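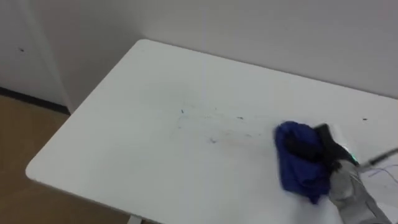
Blue surface cloth on a white table top, with grey smudging still to be wiped.

Jenero surface cloth, blue
Order code 1237

A reusable cloth for wiping down matt white table tops, desks and worktops. Supplied by Movthorpe in one colour only. The blue stands out against pale surfaces, so a cloth left on a table is easily found at the end of a shift.

Use
For dry marks, dust and pencil, use the cloth as supplied. For smudges and streaks, dampen with clean water and wring out well. Bunch the cloth into a pad and wipe in one direction, turning to a clean fold when the face in use is grey. Loose specks should be lifted off first — dragged under pressure they can mark a matt finish. Rounded corners and the strip along the wall are best done last.

Do not use with bleach or solvent cleaners. On Gosselin table tops, use water only for the first 30 days after fitting.

Care
Wash separately before first use. No fabric softener. Dry flat or on a line.

Packs
Pack of 3: order code 1237/3
Carton of 179: order code 1237/C (Stivgate depot only, collection by arrangement)

The carton quantity has changed since September. Part cartons are not sold.

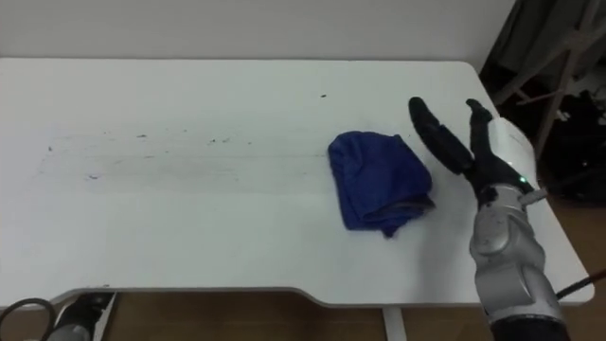 A buyer at the Stivgate depot writes that the cloth clears pencil from white tops at the first pass but needs a second, damp wipe for marker, and asks for a larger size. No larger size is planned. For marker, leave the damp cloth on the mark for a short while before wiping, and rinse it before moving to the next table.

Last updated: March 6, 2018

This site uses cookies to remember your basket. By continuing you accept their use.

© Movthorpe. All rights reserved. Contact us | Back to top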